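The Morning Shift Belongs to the Grippers

By 7:40 the kettle is on at Eveck and Hortensia Orellana already has a gripper apart on her knees. She likes to start before the others, because a finger pad is easier to judge when the room is quiet and you can hear it click home. "You listen for two sounds," she says, pressing it back into place. "One sound means do it again."

Eveck trains robots to do household chores, and it does so by having people do them first, wearing a pair of hand-held grippers that record each reach and squeeze. The robot learns from those recordings. It's a lovely idea, and it rests entirely on the hardware being in good order, every day, on both arms. Orellana looks after that hardware, and after a morning with her I came away convinced that she has one of the best jobs in robotics!
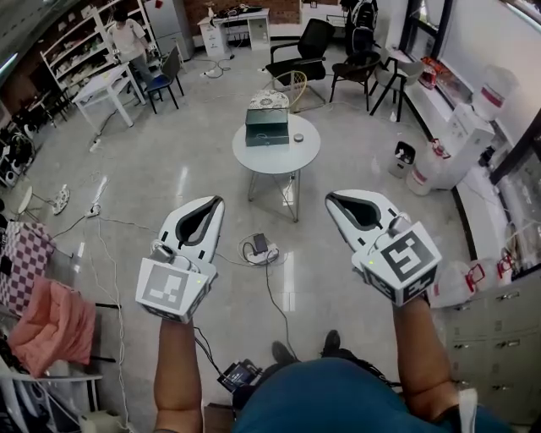

Setup begins with the belt, well before anybody picks up a tool. Orellana fits it snugly at the waist, routes the cables, and has the wearer bend, turn and reach for a high shelf while she watches for anything that pulls. Then come the grippers themselves, left before right, always. The little box with its screen rides at the waist with the black cables climbing from it, and she wants the wearer able to glance down and read it without letting go of anything. The green light on each gripper is the next thing she checks, and after that the white cubes with their bold black patterns, which tell the system where each hand is. A cube that has shifted by a hair will spoil a whole morning's work, so she wipes the faces, nudges each one with a thumb and goes over the screws with a short driver she keeps on a lanyard.

The cubes have a history here. In the first months the mounts worked loose constantly, and the team blamed everything from the software to the sunshine. Casimiro Villalobos, a machinist by training who came to Eveck from a shop that built packaging lines, finally took one home and measured it at his kitchen table. The mounting plate was bowing when the screws were tightened. He cut a stiffer one, then another, and the third version, known in the building as the Trundden plate after the street he lives on, has been in use ever since. "I was so happy I called my mother," Villalobos says. "She asked what a cube was for. We talked for an hour."

Calibration takes 15 minutes when it goes well. The wearer stands still, then traces slow loops with each hand, then brings the two grippers close together and draws them apart again. Perla Bermúdez runs this part from a laptop, calling out the moves like a dance teacher, and she is terrific at it. If the two hands disagree about where they are, she sends the wearer back to the start. If they disagree three times, the set goes to Orellana's bench and a spare comes out of its case.
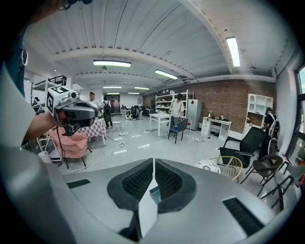 The bench is where the real fussing happens. Fingers wear first, especially on days of folding towels and lifting lids, and Orellana changes them in pairs even when one still looks fine. A new finger next to an old one closes a touch crooked, and the robot will learn the crookedness right along with the chore. She keeps a notebook for each set, in pencil, with the date of every swap and remarks like "squeaks when cold" and "Teodoro dropped it, says he didn't."

Teodoro Beltrán, who wears the rig more than anyone else at Eveck, did drop it, he tells me cheerfully. He also noticed, back in September, that his left gripper had started to feel sticky at the very end of its travel, before any of the numbers showed it. Orellana opened it up and found a strand of yarn wound tight around the shaft, left over from a week of sorting knitting baskets. Wearers now fill out a card at the end of each session, and there's a line on it that just asks how the hands felt.

Villalobos, meanwhile, is working on a quick-release mount so a cube can come off for cleaning and go back in exactly the same spot. The prototype on his desk snaps shut with a beautiful, crisp sound. Orellana has tried it and wants the latch larger, so that it can be worked with gloves on. He's cutting the new one this week.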